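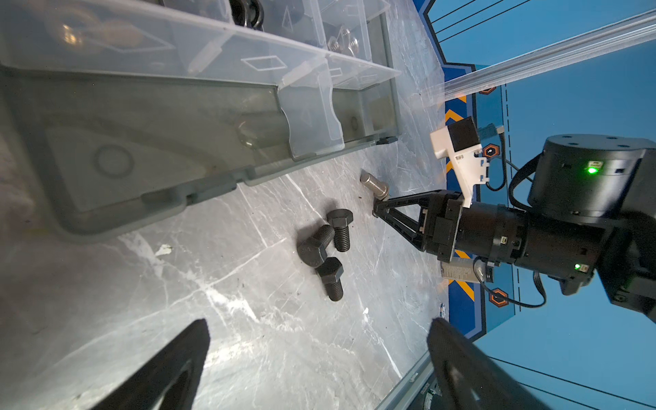
倒出来待认的几颗黑色六角螺栓，后面是分格盒。

1/
二月的活：把分格盒里的紧固件重新归一遍。这串按工序写，怎么认、怎么量、怎么分格，最后是标签和台账。只谈公制和英制的普通六角件，不谈航空件，也不谈高强度连接副，那两类有自己的规矩。

2/
起因在 Drallow。那是我们给 Pornley 的工作间做的一套可拆卸料架，去年画的图，今年装。装到横梁时有一颗螺母拧进去两圈就涩了，Csaba Balogh 加了一把力，螺栓报废，螺母也报废。事后上螺纹规，螺栓是 M8，螺母是 5/16-18。

3/
5/16 英寸等于 7.94 毫米，和 M8 的公称直径差 0.06 毫米。手感上分不出来。螺距差得多：M8 粗牙是 1.25，5/16-18 换算过来是 1.411。螺母薄，旋合圈数少，头一两圈靠间隙混得过去，再往里就开始啃牙。

4/
这两种东西之前住在同一格里。责任在我，那一格是我分的，标签写的是“8 左右螺母”。“左右”两个字后来让 Katalin Balogh 笑了一个礼拜。

5/
先说台面。拿一块硬的、平的、颜色和零件差得开的面。灰色石纹台面能用，黑件在上面很清楚，缺点是白纹亮，镀锌的小垫圈掉在白纹上要侧着光找。铺绒布的做法我不推荐，绒会挂进牙底，有油的件尤其严重。

6/
一次只倒一格。倒多了就会出现“这颗是从哪格出来的”，原来的位置信息一丢，后面追批次就没法追。原来那格哪怕分错了，错法本身也有用：两种件混在一起，往往是同一次拆机拆下来的。

7/
认件的顺序我固定为：材料、表面、头型、直径、螺距、长度、强度标记。前三项用眼睛，后面上工具。长度放在靠后，是因为长度最容易量，人会忍不住先量，量完就觉得这颗认完了。

8/
材料。磁铁过一遍，碳钢和合金钢吸得干脆，黄铜不吸。奥氏体不锈钢理论上不吸，冷镦过的会有一点吸力，别拿这点吸力判它是碳钢。拿不准的单独放一个小盅，别硬归。

9/
表面。黑的不等于 12.9 级。这句话我每年都要在工作间里说。发黑是表面处理，和强度等级没有必然关系，8.8 的六角螺栓照样有黑的，4.8 的也有。强度看头部的标记，头上没标记就按没标记的用。

10/
发黑膜很薄，一微米上下的量级，防锈主要靠膜上面那层油。所以黑件从盒子里拿出来擦得干干净净，再干着放回去，是在帮倒忙。擦完要补油。用轻质防锈油，布上沾一点，捻一遍牙部就够，别泡。

11/
镀锌件反过来，可以干放。镀锌层几微米到十几微米，牺牲阳极，划伤一点不要紧。长白毛的镀锌件是受过潮，白色粉末是锌的腐蚀产物，刷掉看底下：底下还是银灰的能用，见红锈的扔。

12/
镀层对配合有影响。普通电镀锌的外螺纹公差带是 6g，留了镀层的余量，正常能配。热浸镀锌厚得多，配的螺母要攻大。热浸锌螺栓硬上标准螺母，拧不动；热浸锌专配的大攻螺母拧到普通螺栓上，拧得动，但牙侧接触面少，承载打折。后面这种更危险，它没有任何手感上的提示。

13/
黑螺栓配银螺母行不行。机械上行，等级对得上就行。Shirley Turcotte 来问过两次，我两次都这么答。要注意的是摩擦系数不同，同样的扭矩，涂油的黑件得到的预紧力比干的镀锌件高。扭矩表头一行写着表面状态，请连那一行一起看。

14/
头型。外六角分全螺纹和半螺纹，光杆这一段在受剪的位置是有用的。Drallow 的横梁销接位要求光杆过剪切面，图上标了，装配时有人图省事换成全螺纹。能不能装上？能。我让拆了。

15/
直径用卡尺，量牙顶，离头部远一点、离末端也远一点，取中间。外螺纹实测会比公称小，M8 量到 7.8 几属于正常。量到 7.9 以上的要起疑心，去看是不是英制。只凭卡尺下不了结论，必须接着上螺纹规。

16/
螺纹规怎么看：对着光，看牙规与牙侧之间漏不漏光。至少压住五六个牙，压一两个牙什么规都合得上。M8 和 5/16-18 的差别，压到第五个牙已经错开大半个牙，一眼能看出来。

17/
M6 和 1/4-20 也是老冤家。1/4 英寸是 6.35 毫米，直径差 0.35，卡尺能分；螺距 1.0 对 1.27，牙规更能分。M6 螺母拧不上 1/4 的螺栓，反过来 1/4-20 的螺母能套在 M6 螺栓上晃荡，晃荡着也能挂住几牙。挂住不等于拧住。

18/
螺母没法用牙规的，准备一套标准螺栓当通规。我这套是从 Goodwin 买的新件，每个规格留一颗，末端涂红漆，不许拿去装东西。手拧到底，全程一样松紧，才算通过。中途发涩先清牙再试，仍然涩的归可疑。

19/
长度。外六角量头下支承面到末端，沉头量总长。这是入门内容，写在这里的原因是 Tibor Magyar 昨天还把头高算进去了。他说他一贯如此。查了一下他那几格，确实一贯。

20/
长度按标准系列归，不按实测归。量到 29.6 的就是 30。量到 27 的要留神，M8 的常用系列里没有 27，多半是锯过的。锯过的末端没有倒角，头一牙带毛刺，归到“改制件”，不进正格。
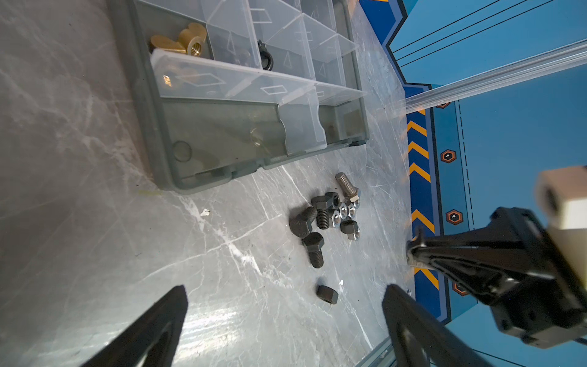 阅读时间 2 分钟

21/
黑色的螺栓和银色的六角螺母混着倒出来时，先把黑的和亮的拨开再量。黑螺母最容易漏，它贴着黑螺栓头的时候像是一个东西。拨的时候用塑料镊子或者竹签，钢镊子带磁，小垫圈会跟着走。

22/
散在外面的那一颗要先处理。我的习惯是从离堆最远的开始认，往里收。离堆远的容易被袖子带走，也容易在收尾的时候被当成“别处的”塞进随便哪一格。

23/
黄铜蝶形螺母单独一格，这格不和钢件共用。原因有两个：铜软，跟钢件一起晃，翼边和牙口会被磕出毛；再一个是潮气进来时，铜和锌、铜和钢贴着放，吃亏的是锌和钢。干燥环境里电偶腐蚀慢得可以不管，Pornley 那间屋子靠河，管一管。

24/
蝶形螺母的认法和六角螺母一样，通规手拧。翼不参与测量。要检查的是翼根有没有裂纹，有人用钳子夹着翼去拧，这种件翼根会先发白再裂。蝶形螺母是给手用的，上钳子的场合请换六角。

25/
铜件发暗不用处理。拿醋、拿牙膏去擦都见过，擦完亮两天，残液留在牙底，比不擦糟。要是牙里有绿锈，用铜丝刷走一遍，干布擦净，放回去。

26/
橡胶圈不该和紧固件住一起，但家家的盒子里都有一个。我这个也有，黑的，搁在中间一格，卷着。橡胶件挨着带油的黑件会溶胀，具体看胶种：丁腈耐矿物油，三元乙丙不耐。不知道胶种的按不耐油处理，装进自封袋再放。

27/
卷着放久了会留下永久变形，密封用的圈就废了，当垫脚用无所谓。拿来判断的办法：摊平，看能不能自己回圆。回不圆的标“非密封用”，别扔，垫机脚挺合适。

28/
说盒子。透明分格盒的毛病在隔板。隔板和底之间有缝，薄垫圈立起来就能钻过去，盒子竖着提一次，邻格就串了。我现在用的是 Skellance 的一款，隔板是插的，插得还算紧，M3 的薄垫圈照样钻。M5 以下的垫圈我一律先装小袋。

29/
底上有模压的凸圈和凸台，零件会架在上面，薄件贴底后指甲抠不起来。解决办法是剪一片薄泡棉垫底。泡棉要选闭孔的，开孔的吸油，吸饱之后整格黏糊糊的，还把灰都留下。

30/
重的放哪里。盒子提起来时靠合页那边在下，重件就放合页那一侧，轻件靠搭扣。反过来放，搭扣长期受力，先坏的是搭扣。Edit 的旧盒子就是这么坏的，坏在楼梯上，当时盒里装的是混规格的弹垫，后来那段楼梯我们扫到了四月。

31/
大格不要塞满。大格里塞到看不见底，里面的东西就只有最上面一层在流通，底下那层等于不存在，到时候还要再买。我的上限是装到格深的一半。装不下的进备料瓶，瓶上写同一个编号。

32/
有人喜欢把空格全用上，觉得空着浪费。我会留空格。认件过程里需要周转位，可疑件要有地方去，新规格来了也要有地方去。没有空格的盒子，下一种新零件一定会被塞进“看着差不多”的那一格，然后回到第 2 条。

33/
标签。贴在盒底外侧，字朝里，从上面透过格子看得见；或者贴在盒盖内面，对应到每一格。只贴一处，贴两处迟早会有一处没改。内容写四段：规格、长度、表面、等级。例：M8 / 30 / 发黑 / 8.8。没有等级标记的写“无标”，不写“普通”。

34/
不写“左右”。

35/
不写用途。“装横梁的”这种标签过半年就没人看得懂，横梁改了图更糟。用途写在图纸和清单里，盒子上只写它是什么。Katalin 反对这条，她的理由是找的时候人脑子里想的是用途。我承认这是实情，所以台账里加了一列“常用于”，盒子上仍然不写。

36/
台账。一个表格，一格一行。列：格号、规格、数量、来源、入盒时间、备注。数量一列大家最烦，我的办法是称重。取 50 颗称总重，除出单重，之后整格一称就得到数量。同规格不同批次单重会有偏差，外六角头高的公差都能影响，换批次重标一次。

37/
这次盘下来，M8 六角螺母在册 388 颗，里面挑出英制 66 颗，已经移走，单独一盒，盒盖上写了英制两个字，红的。66 颗混在 M8 里用了多久，查不出来。料架上已经装好的 M8 节点逐个复检，由 Csaba 拿通规和扭矩扳手过，过一个画一道线。

38/
复检的判据：松开半圈，重新拧到规定扭矩，过程平顺、终点干脆为合格。发涩、打滑、终点发软的，拆下来换整副，螺栓螺母一起换。别只换螺母，被错牙啃过的外螺纹肉眼未必看得出，下一颗好螺母会替它受罪。

39/
拆下来的件怎么办。头部完好、牙规合格、没有颈缩的，降级，用在不受力的地方。颈缩用卡尺查：沿杆部走一遍，直径突然小下去的那段就是。查出来直接扔，剪断再扔，免得又有好心人从垃圾桶里捡回来放进盒子。发生过。

40/
弹簧垫圈我不建议再补货。振动条件下防松效果差，试验资料不少，结论比较一致。要防松用楔形垫圈副、尼龙嵌件螺母，或者螺纹胶。库里剩的弹垫用在静载、可目检的位置，用完为止。Tibor 仍然在买，他说习惯。

41/
尼龙嵌件螺母归类时看一眼尼龙圈。用过的内圈有牙印，锁紧力矩已经掉了，重复使用要测残余力矩。手能直接拧过尼龙圈的，不能再当锁紧螺母用。把新旧分两格，不分等于没有锁紧螺母。

42/
平垫。同一个 M8，平垫外径有大有小，厚度也不同，硬度分 100HV、200HV、300HV。8.8 级螺栓配 200HV 起，软垫圈会压陷，预紧力掉得很快。垫圈上通常没有标记，认不出硬度的一律当软的。买的时候就把袋子上的标签剪下来一起放进格里，这是唯一可靠的来源信息。

43/
垫圈有正反。冲压件一面圆角一面毛刺，圆角面朝螺栓头。收纳的时候不用管，装的时候管。Shirley 问过收纳时能不能全部摆成同一面，可以，她也真摆了，提下楼以后白摆。

44/
双头螺柱和全牙螺杆段别混。两者都没有头，倒出来长得像，双头螺柱中间往往有一段光杆，两头牙长可能不一样：短的一头旋入基体，长的一头上螺母。等长的那种另归。没有光杆、两端都是平切口的，多半是自己锯的螺杆。

45/
几个回帖集中回一下。问能不能用磁吸盘代替倒出来挑的：能，挑完钢件全带剩磁，之后粘铁屑，牙底清不干净。急用可以，归库不要。

46/
问为什么不用手机识别。直径差 0.06 毫米、牙型角 60 度对 60 度的两颗螺母，照片里是同一颗。拿照片去问规格，得到的是猜测。螺纹规一套不贵，Goodwin 柜台上就有，公制 60 度那组和英制统一螺纹那组都要买，惠氏 55 度看你修不修老机器。

47/
惠氏补一句。55 度牙型的 BSW 和 60 度的 UNC 有不少规格牙数相同，5/16 两边都是 18 牙。能互相拧上，牙侧只有局部接触。Pornley 那台老台钻上全是惠氏件，拆下来的一律原样装回，不入库。

48/
问清洗。煤油或者柴油泡，软毛刷，沥干，擦，补油。黑件别用酸性除锈剂，发黑膜本身就是铁的氧化物，会被一起吃掉，拿出来是灰的。高强度件也别泡酸，有氢脆的风险，断的时候不打招呼。

49/
问那颗报废的螺栓还在不在。在，和那颗 5/16 的螺母一起拧死在那里，挂在盒子旁边的钉子上。Csaba 想拿走，没给。

50/
还没做完的：英制那盒只分了粗牙，细牙没分；M5 以下的小件一格没动；改制件里有几颗左旋的，牙规合得上，通规拧不进，我愣了一会儿才反应过来。左旋件头上应该有标记，这几颗没有，先拿黄漆点了。下次从 M5 开始。

51/
更正第 15 条：7.9 以上起疑心，说的是旧件和来路不明的件。M8 的 6g 大径上限是 7.972，合格新件量到 7.95 完全可能。谢谢 Tibor 指出来，他翻的是标准，这次没有凭习惯。

52/
再补第 18 条。当通规的标准螺栓每次用完擦净补油，放回自己的格。拧过几十颗脏螺母之后牙侧会磨亮，磨亮就换新的，旧的把红漆刮掉降级。红漆没刮就流回正格的那种，Edit Magyar 本人干过一次，即在下。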